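4.2 Open-day demonstration

The second evaluation took place during the laboratory open day at Ondholm on January 24, 2024. Unlike the trials in Section 4.1, the sessions ran in front of visitors, who entered in groups of up to 25 and were free to talk and move along the barrier while the arms were working. The task was unstacking: round plastic pieces of different sizes start nested on the tabletop and are to be set out separately on the planks. The policy was the one trained on the Aleo set, with 700 teleoperated episodes and no further tuning on site.

Figure 3 shows the two-arm cell with the right gripper at the nested stack and the left gripper empty over the planks. 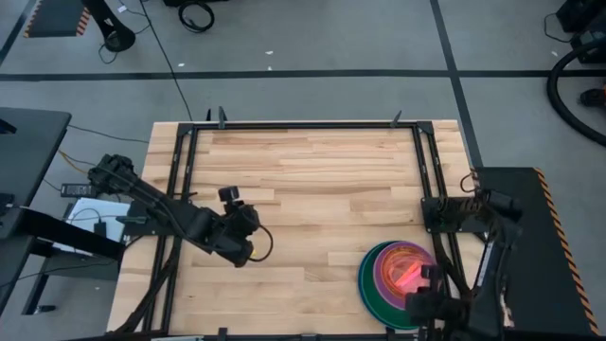 Figure 3. Bimanual cell, unstacking task.
Photograph: Shabani Khaemba / Wamach

Each arm carries its own gripper, and either may take the next piece. Assignment is decided at the start of a pick and is held until release. Nested rims are the main difficulty - the fingers must close on one wall and leave the next one in place. We therefore limited closing speed near the stack and let the controller retry twice before calling the operator.

A total of 53 runs were started over the day. A run was logged as complete when every piece lay apart from the others, and as assisted when the operator touched any object. Runs stopped at a visitor's request were kept in the log but left out of the completion rate. Two raters, Bepari and Gagnon, labeled the recordings independently and settled disagreements by viewing the wrist video together.

Visitors were also invited to fill in a short form on perceived speed and safety. The wording follows the February pilot, with one item on noise removed. Responses are treated in Section 4.3.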